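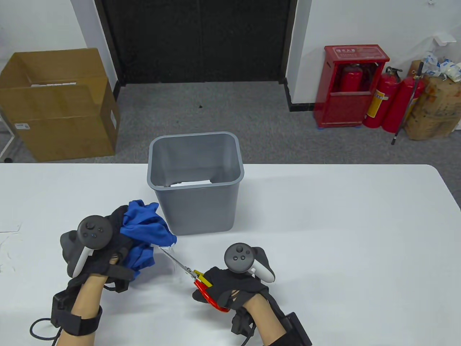

Textile Reuse and Repair Programme
Progress report to the Nguyen-Tran Fund, second half of the grant year
Submitted by Ovorance

1. Summary

Work is on track against four of the five targets agreed at the start of the grant. We have run 10 repair sessions in this period, opened the second drop-off point at Udeck, and finished the first round of sorting trials. The target we have missed is the one for school visits, which is covered in section 5. Spending is slightly under budget and we are asking to carry a small amount forward.

2. Collection

We took in 519 bags of clothing and household textiles between January and June. Most came through the drop-off point at the library. Udeck opened in March and was slow at first, mainly due to poor signs at the car park entrance. New signs went up in April and the bags from that site have risen each month.

The mix has changed. We are getting more bedding and towels and fewer coats than in the first half of the year, as you would expect in spring. We are also getting more items that are too worn to mend. These still have a use as cleaning cloths or stuffing, but they take up room in the store and fetch very little. We have asked both sites to put up a list of what we can and cannot take.

Damp has been a problem at the library point. Bags left outside after closing time get rained on, and whatever is in them usually has to be thrown away. The library has agreed to let us fix a lidded box to the side wall. We have one quote and are waiting for a second.

3. Sorting and cutting

Items are sorted into four groups: wear again, mend, cut down, and waste. The cut-down group is where most of the staff time goes. Buttons, zips and labels have to come off before the cloth can be used, and there is no quick way to do this well. Seam rippers are slower than scissors on most garments but leave a larger usable piece.

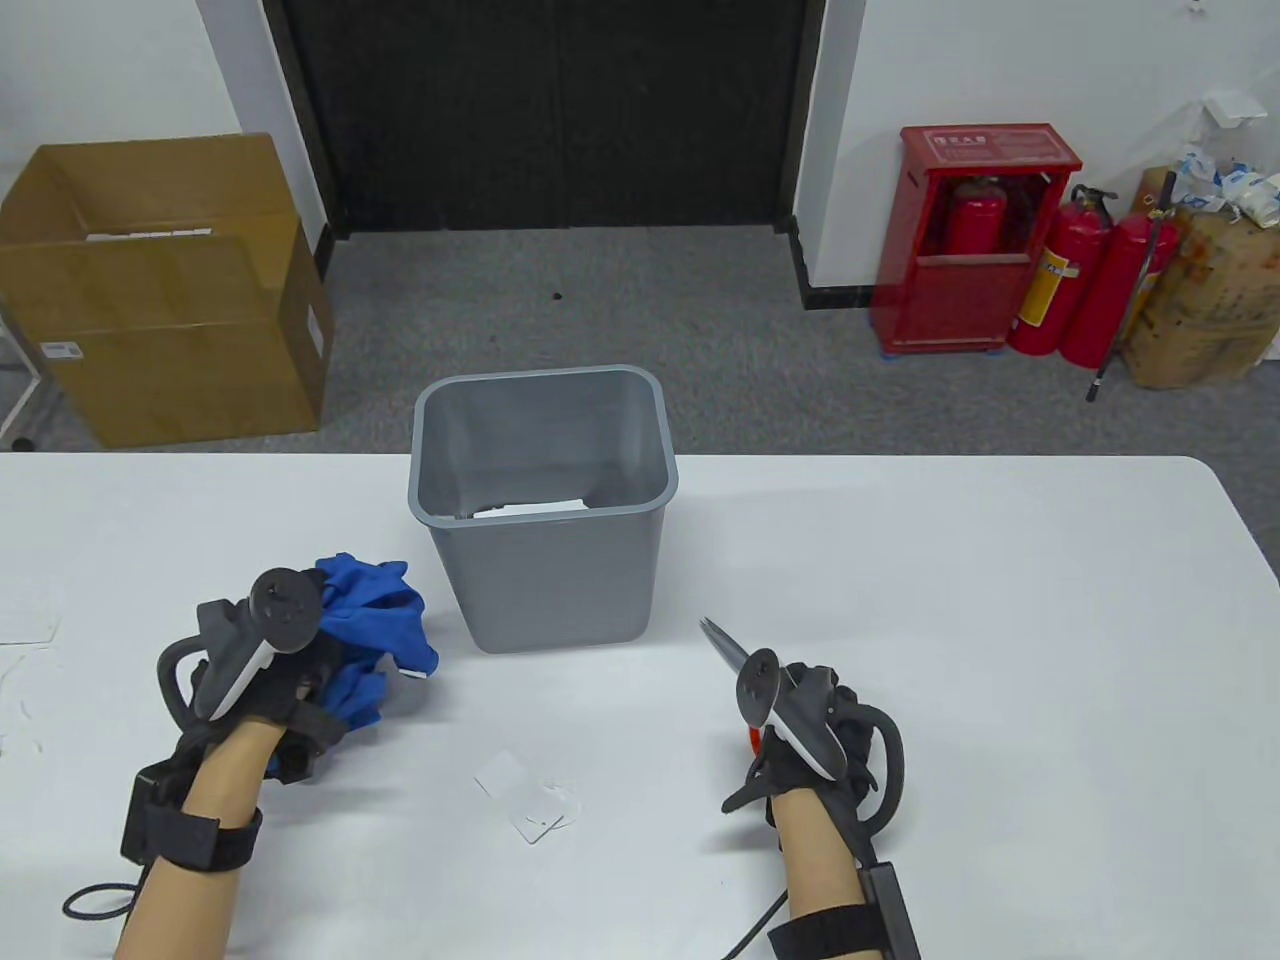 We tried two ways of sharing out this work. In the first, each person took a bag from start to finish. In the second, one person opened and sorted while the others cut. The second way got through more bags, but people found it dull and asked to swap after an hour. We now change places at the tea break, and this seems to suit everyone.

Blunt scissors have cost us more than we allowed for. We had budgeted for one round of sharpening and have needed three. Polyester fleece is the worst for this. We have added a line for it in next year's budget.

Cut pieces go to Utumeo, who make them up into draught excluders and cushion pads. They have taken everything we have sent so far. They would like larger pieces if possible, and more cotton.

4. Repair sessions

The sessions have run in the evening from 6.30 to 9. A total of 118 people came, many of them more than once. The most common jobs were trouser hems, broken zips and holes at the elbow. We had hoped people would do the mending themselves with help. In practice a good number hand the item over and wait – we don't turn them away, but it does mean the tutors are busy and the beginners get less attention. From September we will set aside the first half hour for beginners only.

One of the sewing machines has been out of use since May with a timing fault. The repair shop thinks it is worth fixing.

5. School visits

We planned six visits and made two. Both went well and both schools have asked us back. The other four were put off by the schools, two because of exams and two because of staff changes. We have dates pencilled in for the autumn term and do not expect to need extra money for these.

6. Money

Spending is within budget on rent, staff and transport. Sharpening and small tools are over, as explained above. We have an underspend of £2000, nearly all of it from the visits that did not take place. We would like to carry this forward into the autumn and use it for the same purpose.

7. Next six months

Fit the box at the library.
Complete the four remaining school visits.
Start the beginners' half hour.
Agree a size guide for cut pieces with Utumeo.
Look for drier storage for the bedding – the present room is full most weeks.

The accounts to the end of June are attached separately.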